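Chapter 4
Setting Up and Maintaining a Two-Arm Service Robot

Before you begin

Chapter 3 dealt with the choice of a machine. This chapter follows one machine, the two-arm unit used at the Plultcombe training center, from first power-up through its first year of scheduled care. The unit runs Skuretora control software, and its layout was rehearsed in simulation before any furniture was moved. Students who will work on a different model should still read the chapter in full, as the order of the work changes very little from one maker to another.

By the end of the chapter you should be able to:
check the level and zero position of both arms;
set the reach limits for a drawer task;
inspect, clean and replace gripper fingers;
complete a service record that another technician can use.

4.1 The service record

Every machine needs a written history. The Plultcombe record was opened by Hadiza Abubakar, senior technician, on 02/12/2024, and it now holds 172 entries. Almost a third of them concern the grippers. An entry gives the hour count, the joint or part, the reading taken, and the initials of the person who took it. Entries such as "checked, fine" are not accepted. If a reading was not taken, the space is left blank and initialed.

4.2 Rehearsing the layout

A simulated room lets the technician test reach and clearance before the real arms are powered. The model should include every fixed object within reach of either arm, and the moving parts of furniture should be modeled at full travel. A drawer that clears the fingers when closed may not clear them when open. Furniture beside the work area matters as well – an elbow or wrist can strike an object that the fingers never approach.

The robot's own camera view is used for this check. Both grippers should be in sight with the fingers open, and the technician should be able to judge the space between each hand and the nearest furniture. In the view printed in this section, the left gripper is in front of the open drawer of a cabinet, while the right one is close to a brown wooden object. Clearance on the right side would be measured first.
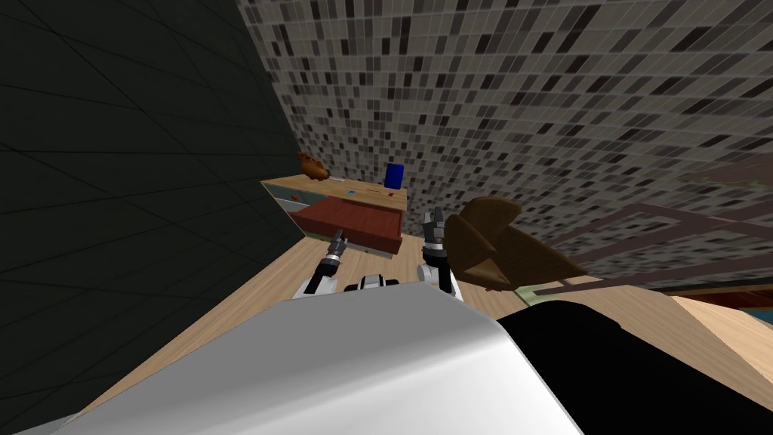 4.3 Zeroing the arms

Switch the controller to service mode and lower the speed limit to its minimum. Move each arm to its zero marks by hand, starting at the shoulder and ending at the wrist. Record the offset shown for each joint. An offset greater than 3 counts must be corrected before the next joint is moved.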